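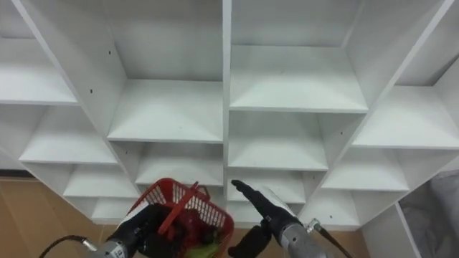 Re: Jondis shelf-stocking add-on, worth a trial?

The Gazi kit is on offer to us for 5 weeks at 1,000 a week, tether not included, humor neither. Our cubbies are white too, and a red basket in a black gripper is at least easy to spot against them.
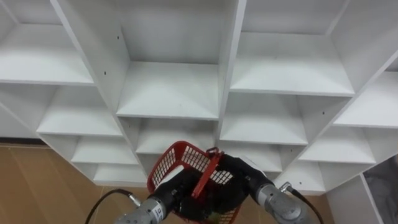
Skeron wants the same money and won't let us pick the shelf.

> Does it cope with soft fruit, or just blocks?
> And who pays for bruises?

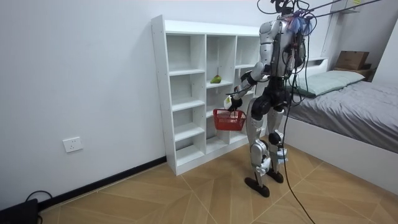

Bruises are ours, per clause 3 — I did ask.

Before I sign:

1. Get the Guvwood quote in writing.

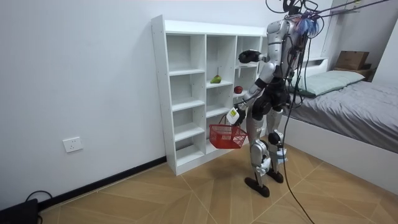

2. Find someone to buy pears.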